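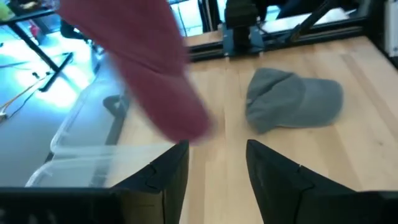 O boné vermelho, o cinzento e as garras abertas.

Verena Schnyder segurava o comando como quem segura a mão de uma criança a atravessar a rua, e falava baixinho com o braço, coisa que jurava não fazer.

— Devagar, meu querido, devagar... o vermelho primeiro.

Burgi Koller, que já tinha ouvido aquilo 527 vezes desde maio (tomava nota de tudo, o bom Burgi), serviu-lhe mais chá.

— E se ele aprender também as tuas hesitações?

Ela pensou no pai, que lhe ensinara a dobrar camisas parando sempre antes da última manga, e em como ela ainda hoje parava ali.

— Então fica com alguma coisa minha — disse, e recomeçou.

Comentários (2)
Gidey: Que ternura! Li duas vezes.
Muter: Quero saber mais do Burgi!

Contos recentes
A balsa de Clullura
Inverno em Clultinard

Pesquisar neste blogue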